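Sorting Things by What They Are Made Of

Look at any desk or table that gets used every day. It soon fills up with bottles, bags, cups and boxes. Each of these was made from a material, and somebody chose that material for a reason.

Bottles

A drinks bottle has to keep liquid in. It also helps if you can see how much is left. Clear plastic does both jobs. It is light to carry, and it does not smash if you drop it. The screw cap is usually made from a different plastic, one that is a little harder.
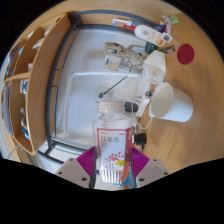
Many plastic bottles have ridges moulded into them near the bottom. Thin plastic bends easily when it is flat. When it is folded into ridges it gets stiffer, so the bottle can stand up and be squeezed without collapsing. You can test this with a sheet of paper. Lay it across two books and it sags. Fold it like a fan and lay it across again, and it will hold up a pencil.

Paper and card

Paper bags and cardboard boxes are both made from wood fibres. The fibres are mixed with water, pressed flat and dried. Paper is thin, so it creases and crumples. Card is thicker and keeps its shape better. Neither is much good in the rain unless it has been coated.

Metal

A tumbler can be made of stainless steel. This is iron mixed with other metals, including chromium, which stops it rusting. Steel is strong and can be washed again and again.
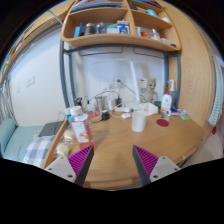
Plastic, metal and wood can all be found on one desk.

Things made of more than one material

Some objects are hard to sort. A charging cable has metal wires inside, which carry the electricity, and a plastic coat outside, which keeps it safely in. A pump bottle may be all plastic on the outside but have a metal spring in the pump.

Try it yourself

Choose two shelves or one table at home. Ask a grown-up before you touch anything, and leave plugs and sockets alone. Make a chart with four columns: plastic, paper or card, metal, and wood. Write each thing in the column where it belongs. If it belongs in two, write it in both.

Page last checked 5th September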